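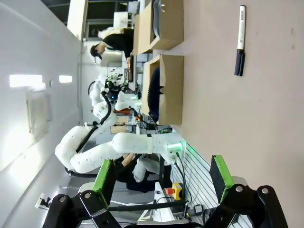

Shireen Baloyi wants to know why I uncap the marker last, when the box is already full and I've forgotten what went in at the bottom. Write on it first, she says, and then only put in what you wrote. Shireen, I have read your reply four times and I feel seen and also a little attacked!

1/ OK so this is the packing thread a few of you asked for. I'm moving my stuff out of the shared workroom on Potgieter Street and into a smaller place in Grindstead at the end of March, and I've been boxing things up in the evenings and complaining online in the mornings.

2/ Where things stand: two open boxes at the edge of the table, white marker with the black cap a bit farther along, and not much else on the tabletop. I love that pale pinky-beige top when it's cleared. I get so much done standing at a cleared table (mostly I get snacks).

3/ The big change this time is one line of boxes along one edge. Last move I had boxes on the floor, on chairs, one on a windowsill, and I walked back and forth all evening with a stapler in my hand looking for the box the stapler belonged in.

4/ Flaps all the way open while you fill, by the way. I used to leave the short ones half up and they'd snag my sleeve every single time.

5/ Total so far is 27 boxes taped shut. I had budgeted for 20-ish in my head and I do not want to talk about it.

6/ Several people asked what size. Small! Smaller than you think! I did one big box of books in my twenties and I can still feel it in my lower back. Big boxes are for blankets and lampshades.

7/ Cardboard. I bought a bundle of flat ones from Emico, plain tan corrugated, and topped up with whatever the print place downstairs was throwing out. The Emico ones fold up square on the first try. The print place ones have all been folded before and have opinions about it.

8/ Tape: I'm using the Arnent paper stuff this time, the kind you can write on. It tears by hand, which is lovely until you're holding a heavy bottom flap shut with your knee and the tape tears by hand.

9/ Two strips along the bottom seam and one across. If the box has anything with a cord in it I do a second one across. No science there, I just sleep better.

10/ Now, labeling. What I've been doing up to now: fill box, close box, stand there with the marker, write MISC. I have six boxes that say MISC. One says MISC (GOOD).

11/ What Shireen does, and she's moved a lot more than me, is write three words on the side before anything goes in. Three words. So "lamps cords bulbs" or "soft stuff winter." If a thing doesn't fit the three words it goes back on the table and waits for its own box.

12/ I tried it last night and it's annoying for the first box and then it's really, really good. I put the hole punch down on the table four times. It now lives in "paper desk heavy" and I know that without looking.

13/ Side, never the top! You stack them and then the top is gone. I knew this. I've known this for years and I still wrote on the tops of the first batch.

14/ Marker notes, since somebody always asks. Keep it on the table with the cap on and give it a spot. Mine goes at the far end, past the boxes, so I have to walk by them to get to it. If it goes in my pocket it goes home with me, and then I'm labeling things in ballpoint like an animal.

15/ Round things. Ugh. Anything rounded and bulky basically eats a box, you put it in and that's it, it's full, but it's also mostly air. I've been tucking dish towels and socks down the corners. Scarves are even better because you can sort of feed them in.

16/ Ieva Siliņa replied to this over on the other thread to say she puts her round things in first and lets them decide the box. I do the opposite (flat things down, round thing on top, scarf) and we've agreed to disagree. She's probably right about bowls.

17/ Dark things in the bottom of a box are invisible, and I mean gone. I have "lost" a black pouch inside an open box I was looking straight into. I put a sheet of white paper down first now, and it helps more than it should.

18/ Coats and jackets: leave them out until the very end. They don't want to be folded for a week, and you'll need something to throw over the last weird-shaped item on the day anyway.

19/ Also please leave yourself a clear piece of table. Even if it's just enough for a sandwich and a roll of tape. The one night I covered the whole surface I ended up packing on my lap, in a chair, in a temper.

20/ Cost check, because I like reading these in other people's threads. I've spent $70 on boxes, tape and paper, which includes one roll I can't find and suspect is in MISC.

21/ Somebody asked if I'm using an app to track it all. I tried! I photographed each box and typed in the contents and lasted an hour and a half. Now I have a sheet of paper taped inside the door with the box numbers and the three words. It's ugly and I look at it constantly.

22/ Numbers go on two sides, next to the words. Big. Bigger than that. When you're carrying one down a hallway with your chin on top of it, you want whoever's at the other end to be able to read it and point.

23/ Oh, and a "first night" box, even if it's only a workroom and you won't be sleeping there. Kettle, mugs, scissors, extension cord, toilet paper, the good screwdriver. It goes in last and comes out first, and I'm writing FIRST on all the sides and the top too, just this once.

24/ Question for the Grindstead people: is there anywhere that takes flattened boxes once I'm done? I'd rather pass them on to the next mover than haul them to recycling. Most of them have another trip in them if you peel the tape slowly.

25/ Update, 9 p.m. -- went back and opened MISC (GOOD). It was charger cables, a candle and my spare glasses, so fair enough, it was good. It now says "cables candle glasses" and I feel like a grown-up.

26/ Five MISCs to go. I'll do them tomorrow after work and report back. If you've got a three-word label you're proud of, put it in the replies, I'm running low on ideas for the drawer with the batteries in it.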